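Hamstring Load and Squad Availability at Ultevside FC

Student project report, Sports Science, second year
Woo-jin Yoo and Riaan Du Plessis
2 June 2021

1. Purpose

The project looked at whether the distance run at high speed in training could be linked to hamstring complaints in a semi-professional football squad. Ultevside play in the Drikance League and train on two evenings a week. The club gave us access to its training records and to the physiotherapist's treatment log.

2. Data

The training records hold 3263 entries, one for each player per drill. Entries with no duration were removed, as were those for goalkeepers, which left 3000 for analysis. Treatment notes were matched to players by squad number. Where a player changed number during the season, the match was made by hand.

High-speed running was defined as any distance covered above the threshold already in use at the club. We did not set individual thresholds.

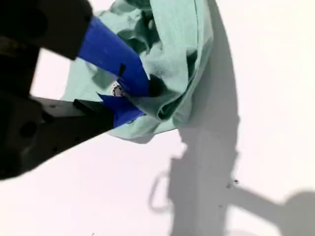 Figure 1. Gripper with blue tape on two fingertips.

3. Results

Of the hamstring complaints in the log, 40 per cent came in the week after a rise in high-speed distance. Midfielders ran further in total, but full-backs had the larger week-to-week changes. The away match at Gumede and the home match against Kason fell in the same week in May, and training load in that week was low for all positions.

No link was found between complaints and total distance.

4. Limits

Match data were not available, so weekly load is understated for regular starters. The treatment log does not grade severity, and a tight muscle is entered in the same way as a tear. Two players joined on loan and had no earlier records.

5. Further work

Match distance should be added before the analysis is repeated. Riaan Du Plessis has the cleaned data file and the matching table.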